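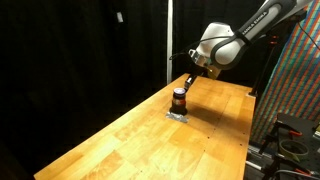 Chapter 4
What a Survey Can and Cannot Tell You

In August the council in Grelbridge announced that 57 per cent of residents wanted the Saturday market moved to the station car park. The local paper printed the figure in large type. A week later it was being repeated as "most of the town", and by the autumn it was treated as settled.

It is worth asking where the number came from. The council had sent out 500 forms, all of them to homes within a short walk of the present market, where people put up with the noise and the early vans. Only 30 in every hundred came back. Those who did reply were asked, "Would you support moving the market to a safer and more spacious site?" You may wonder who would say no to that. The stallholders, many of whom travel in from Lurkstead, were not asked at all.

None of this proves that the council was wrong. Perhaps most people in Grelbridge really do want the market moved. The trouble is that the survey gives us very little reason to believe it, and a percentage printed without its question, its sample and its response rate should be read with some suspicion.

This chapter deals with the ways in which a survey can go astray before any sums are done. We begin with the sample, move on to the wording of questions, and then look at the people who never reply, a group that most published reports pass over in a single line. Section 4.4 returns to the market and sets out what a fairer survey might have looked like, and what it would have cost.

Before you start, find a survey result in a newspaper or on a packet. Spend 10 minutes trying to find out who was asked, how they were chosen and what the exact question was. Keep your notes, including anything you could not find. You will need them for Exercise 4B.

4.1 Populations and samples

The population is the whole group we want to know about.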